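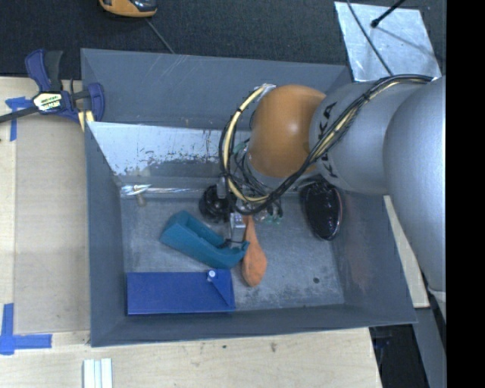

A bin-picking line at the Zastach parts plant in Numolville has been halted after a robot arm kept moving for several seconds with a trapped cable, the company said on 15th April. Zastach said no one was hurt and that the arm stopped when an operator pressed the emergency button. The fault happened on one of 2 cells where mixed objects are lifted out of a deep gray bin by a gripper on the end of the arm. On cells of this type the cables run along the outside of the arm and loop around the orange wrist joint, held together at intervals by ties. According to the company, a tie on the affected arm had worked loose, and the slack caught on the rim of the bin as the wrist turned.

The cable pulled tight and two wires to the gripper broke. The gripper then lost its hold on a metal part, which fell back into the bin. The controller should have stopped the arm as soon as the gripper signal dropped out. It finished its move instead, and started another.

Nasrallah, the contractor that installed the line in August, has traced the missed stop to a setting in the cell's software. A check on the gripper signal had been switched off during testing and was left off when the line went into service. The same setting was found on the second cell, which has also been shut down.

The line had made some 1000 picks that shift before the fault. Maintenance records show that the cable ties were last inspected 21 days earlier. Zastach's own schedule calls for a weekly inspection.

Workers at the plant are sorting parts by hand while repairs are made. Orders for Brindirlow, the line's largest customer, will be late, and a batch of 905 pieces due this week has been put back.

Nasrallah will replace the cables on both arms and fit a guide to keep them clear of the bin rim. The signal check has been turned back on and can now be changed only with a supervisor's key. Zastach said neither cell will restart until a full stop test has been carried out with the gripper loaded. The company gave no date for the test.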